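Home What's On Shop Get Involved Contact

Play food table sessions: participants wanted
Posted in May by Ostap Levchenko

Suden is looking for adults in and near Ornwood to take part in a series of table sessions with play food. We make and repair pretend-kitchen pieces for child care centres, waiting rooms and family programs, and we are revising the set we sell under the name Harasym. Before we settle on the shapes and sizes, we want to watch how a range of adult hands pick the pieces up, pass them, set them out and put them away.

Most of the people who handle play food in a centre are staff. Children play with it, and then an adult gathers it up, wipes it and sorts it back into its bins, often several times a day. The current set was tested with children only. Centres in Veltatdale have told us that some pieces are awkward to pick up quickly and that others roll off the table or end up in the wrong bin. The sessions are meant to help us with those complaints.

What you will do

A session is spent standing at a table. You will be given pieces one at a time at first, and asked to pick each one up, hold it above the table and put it down where you are told. Later you will work with a larger group of pieces and sort them in whatever way makes sense to you. There is no right way to sort them. Some people go by colour, some by kind, some by what fits beside what.

In the last part you clear the table. We will ask you to do this once at your own pace and once as if a room full of children were about to come back from lunch.

Between tasks there are short waits while the table is reset. Please stay at your place, with your hands wherever is comfortable. You don't need to make conversation, although you are welcome to.

At the end we ask a few questions about which pieces were easy to hold and which were not. You can answer out loud or in writing.

Time and pay

Each participant comes for 4 sessions, all on the same day of the week. The day is Thursday, with a morning start at 9:30 or an afternoon start at 1:15. Each session takes a little under two hours, including a break. Please apply only if you can commit to the whole set, because the later sessions repeat tasks from the earlier ones.

We pay $79 for each session attended. Payment is made by bank transfer the following week. If you have to withdraw partway through, you will be paid for the sessions you have done. We do not cover mileage, but there is free parking behind the building and the Veltatdale bus stops across the road.

Who can apply

You need to be 18 or older and able to stand at a table for up to half an hour at a time. A stool can be provided if you would like to sit during the questions. If you need to sit for the tasks as well, tell us when you apply and we will set up the lower table.

We are interested in people with small hands, large hands, stiff hands and everything in between. Left-handed people are especially welcome. If you have arthritis or an old injury that affects your grip, please mention it on your form. It will not count against you. We would like to hear from you in particular, as the early childhood field has plenty of long-serving staff with sore thumbs.

Experience in child care is useful but not required. Current Suden employees and members of their households cannot take part.

What to wear

Ordinary clothes are fine. Short sleeves, or long sleeves that stay pushed up, are best. Please leave rings, bracelets and watches at home or in the lockers, as they scratch the pieces. Avoid hand cream on the day. We will ask you to wash your hands before you start and after the break.

Photos and recording

Sessions are recorded. The pictures concentrate on the table and the hands. We use them to compare how different people take hold of the same piece, and we may use a small number of stills in our own notices and catalogues. Names are never attached to them. There is a separate box on the consent form for use in notices and catalogues, and you can leave it blank and still take part.

The pieces

The Harasym set has around 100 pieces, mostly fruit, vegetables and bread. You will not handle all of them. Each session uses a different selection, with a few pieces that come back every time. The banana is one of those. It gets picked up by the middle, by the end and by the inside of the curve, and we have not yet decided how thick the next version should be.

Everything is cleaned between participants. If you have a known sensitivity to plastics, paints or cleaning products, contact us before applying and we can send you the list of what is used.

How to apply

Pick up a form from the front counter of the Ornwood shop, or ask for one to be mailed to you. Fill in both sides. The back has a hand outline to trace, and we do need it, so please don't leave it out. Trace the hand you write with, fingers slightly apart, and mark which hand it is.

Return the form to the counter or put it through the mail slot after hours, addressed to Ostap Levchenko. We will phone everyone who applies, including those we can't place this time. If you would like to be kept on the list for later sessions, tick the box beside your signature. We expect to run a second group on cups, plates and pots once the food is finished.

Two people can apply together and ask for the same start time, for example if they share a ride. You will still do the tasks separately.

Questions about access, the form or the schedule can be asked at the counter on any day the shop is open. Ask for Ostap, or leave a number and a good time to call.

At the table

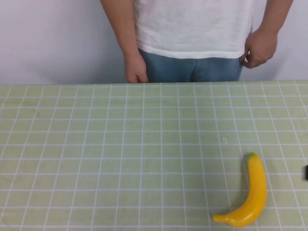
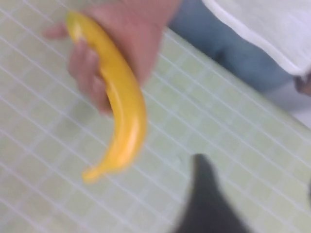
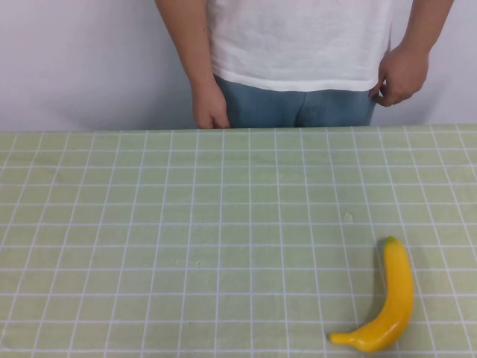
First and third: standing behind the table. Second: the toy banana, held above the pale green grid.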